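The case against the spare parts drawer

Every household magazine now tells us to keep things going. Mend the lamp, save the bracket, hang on to the screws. I have been hearing it at the repair mornings in Wollitbridge and reading it in the Grorumthorpe newsletter, and I have my doubts.

My own drawer has been filling for 30 years. It holds hinges, plugs, plastic feet from a fridge I no longer own, and a tobacco tin of screws that fit nothing in the house. In all that time I have gone to it in need and come away satisfied on 3 occasions. One of those was for string.

The usual answer is that modern things are built to be thrown out, so we must fight back by hoarding. I am not sure the first half is true. Plenty of what gets made is still held together with ordinary screws, set in where a person with a screwdriver could get at them. A black plate with silver countersunk screws in it is as plain a piece of work as anything my grandfather bolted to his bench, even with a blue plastic housing full of electronics above it.
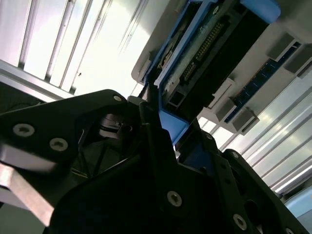

What mending really needs

Knowing which screw to undo is the hard bit, and a drawer does not teach it. I once paid 400 pounds to have a boiler looked at when the fault was a loose connection. I had a dozen connectors at home. They did me no good whatever.

The people at Jaramillo, the hardware shop by the bridge, will sell you one screw of the right size if you bring the old one in. I would sooner walk there than spend an evening on my knees tipping out tins.

By all means keep the manual — and the odd-shaped key that came with the wardrobe. I would label both. The rest of mine went to the tip at Ider in October, and I have yet to miss any of it, though I did bring back the tobacco tin.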